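October 2018
By Yaroslav Bondarchuk
Filed under: Learning Machines / Chapter Openers

Chapter 6
Learning by Watching Hands

Try writing down how to brush sauce onto a piece of food. How hard do you press? When do you go back to the bowl? Most of us give up by the third line, and yet our hands know the job perfectly well!
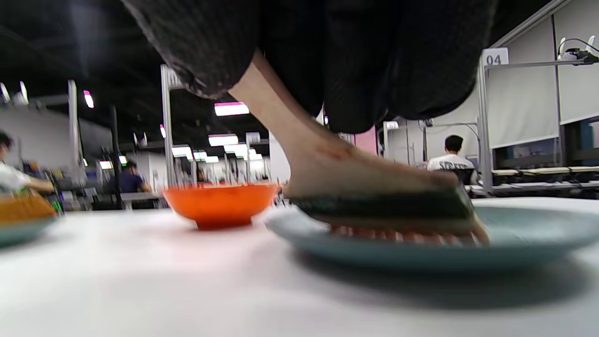

So we collect examples – lots of them. In this chapter you will plan a set of 106 short kitchen tasks, record them, and decide which ones a learner can use. Clumsy tries count too, and I love them, as they show how people recover.

A good recording keeps two things together: what the eyes see and how each hand moves.
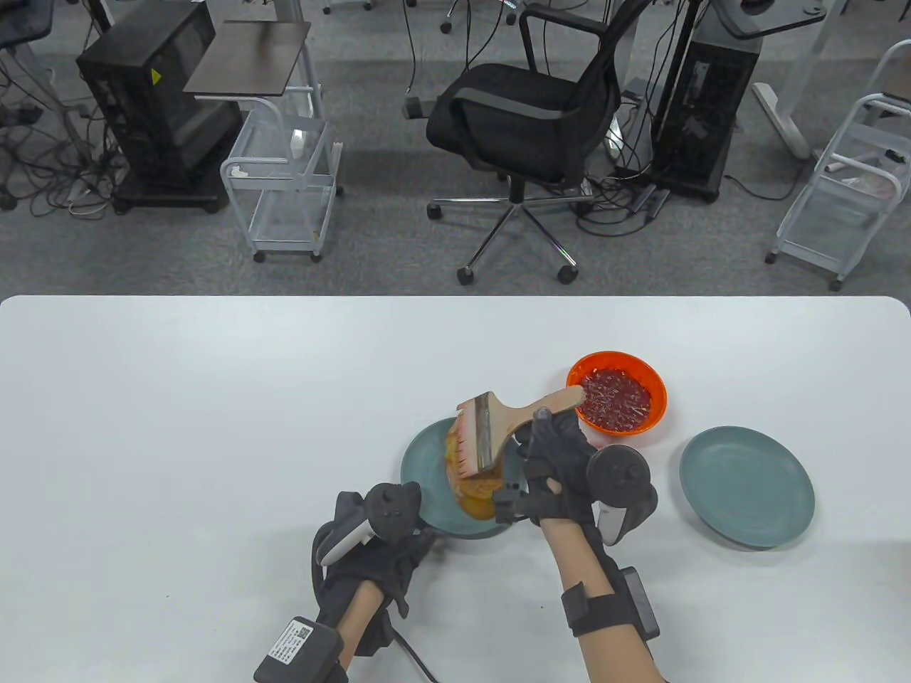 6.1 What Counts as One Example?

Before you record anything, agree on where a task starts and where it stops.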